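Section 4: Oiling your Moltitz tabletop (first coat to last)

Okay, so if you've come straight here and skipped Section 3, please go back and do the sanding. I know, I know. I skipped it myself on my very first table and spent the whole next weekend scraping gummy oil out of scratches with an old bank card. The sanding takes an afternoon. Go on, I'll be here.

Everybody else: your top should be sanded, vacuumed and lying flat with the legs on. I do mine with the legs on these days. The older version of this guide told you to oil the top on sawhorses first, and plenty of people wrote in to say they'd scuffed it while flipping it over to fit the brackets, which is fair enough. If you've got the older printed copy (the one with the green cover), ignore page 11 completely.

What you'll need

One tin of Zudero table oil, 600 mL. That does three coats on the standard Moltitz top with a bit left over for touch-ups.
Lint-free cotton rags. Old T-shirts are great, old towels are terrible.
A grey non-scratch pad, the fine one.
Nitrile gloves.
A metal bucket or paint tin with a lid, half full of water. This is for the used rags and it's not optional. See the caution below.
A stir stick. The supplied one is in the little paper bag with the felt pads.
A decent lamp you can move about.

CAUTION: Rags soaked in oil can heat up and catch fire all by themselves, even hours after you've put them down. Don't ball them up, don't chuck them in the kitchen bin and don't leave them in the back of the car. Straight into the bucket of water, lid on, then check with your local council about getting rid of them.

Before you open the tin

1. Pick your spot. A garage or covered patio is perfect. If you're working inside, open the windows on both sides of the room and shut the door to the rest of the house. The smell is sort of orangey and quite nice for the first ten minutes and then it very much isn't.

2. Check the weather. You want somewhere between mild and warm. I've oiled in a Ballarat winter and the second coat stayed tacky for four days. I've also done it on a scorcher in November and it went off so fast I couldn't wipe the excess before it turned to toffee.

3. Wipe the top down with a barely damp cloth and let it dry fully. You'll feel the surface go a touch fuzzy. Knock that back with the grey pad, very lightly, always running in the direction of the grain, then vacuum again.

4. Find your grain direction before you start. Crouch down a bit and bring your lamp in low from one side. Every instruction from here on that says "with the grain" means along those lines, end to end, and it's worth having it fixed in your head while your hands are still clean.

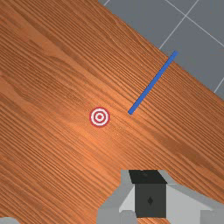
Grain lines on a wooden tabletop, with darker bands and lighter patches.

Colour changes like that are normal and they don't mean you've missed a bit with the sandpaper. Timber soaks up oil unevenly, and darker areas often go darker again with the first coat. I've had emails from people convinced they had a stain, and nine times out of ten it was just the wood being wood. Give it until the second coat before you worry.

NOTE: If you want to see what your colour will do, test the underside first. A patch as big as your palm is plenty. Leave it overnight and look at it in daylight.

First coat

5. Stir the tin for a good two minutes. Don't shake it! Shaking puts bubbles in and the bubbles dry as tiny craters. Scrape the bottom with the stick, as the solids settle down there and they're the bit you paid for.

6. Gloves on. Pour a puddle the size of a saucer into the middle of the top and spread it out with a folded rag. Work with the grain, edge to edge, and add more as it disappears. You want the whole surface wet and shiny but not swimming.

7. Do the edges and corners next. The end grain (the two short sides) drinks like mad, so go round those twice while you're there.

8. Wait 15 minutes. Have a cuppa. If any spots have gone dull while you were away, dab a little more oil on them and give it another five.

9. Now wipe it all off. Really, all of it. Take a clean rag and go over the top as though you'd changed your mind about the whole project, and then do it again with a second clean rag. The oil that matters is already in the timber, and whatever's sitting on the surface will only go sticky.

10. Rags in the bucket. Lid on the bucket.

11. Leave it for 24 hours. Keep the cat out. Keep the kids out. If you've got a Histetti bench to match, you can do that at the same time, but put it on the other side of the garage so you're not leaning over one wet thing to reach the other.

Second and third coats

12. Run your hand across the top. If it feels dry and a bit rough, you're ready. If it drags at your skin, give it another day.

13. Go over it with the grey pad again, gently. You're only after the little nibs. Vacuum, then wipe with a dry rag.

14. Repeat steps 5 to 10, using half as much oil. It'll spread a lot further this time, and the wait drops to ten minutes.

15. Leave it 24 hours and do the third coat the same way, thinner again.

Kha Lương at the workshop does a fourth coat on anything that's going in a kitchen, and her own table has come up beautifully. I've never had the patience. Three has been fine at my place, and we eat spag bol on ours most weeks.

CAUTION: Don't put a heater on the table to hurry it up. The top of the oil skins over, the underneath stays soft, and you'll be sanding right back to bare timber.

Curing

Dry and cured are two different things and this is the part people get cross with me about. You can put light stuff on the table after two days. Hot mugs, wet glasses, tablecloths and laptops with warm undersides should stay off it for two weeks. Use placemats after that anyway, if you can stand them.

If you get a spill during those two weeks, blot it straight away and don't rub. A pale ring will usually fade as the oil hardens.

If something's gone wrong

Sticky after three days: too much oil left on. Wet a rag with a small amount of fresh oil, rub the sticky area until it loosens, then wipe dry with a clean one. Works nearly every time.

Shiny patches: same cause, less of it. Grey pad, with the grain, then a wipe of oil.

Rough all over: dust settled while it was wet. Pad it back and do one more thin coat, and maybe hose down the garage floor the day before.

Swirly scratches: somebody went across the grain. You'll need the 180 paper and then the 240, as in Section 3, and start that area again from step 5.

Still stuck? Ring the Mai workshop line and ask for extension 310, and have your batch number handy. It's on the sticker under the top, next to the left rear leg. Tables from batch 1775 had a different factory sealer and need an extra light sand before any oil will take, so do check that before you ring and save yourself the hold music.

Section revised Oct 24, 2018. Yearly re-oiling has moved to Section 6, along with the bit on candle wax.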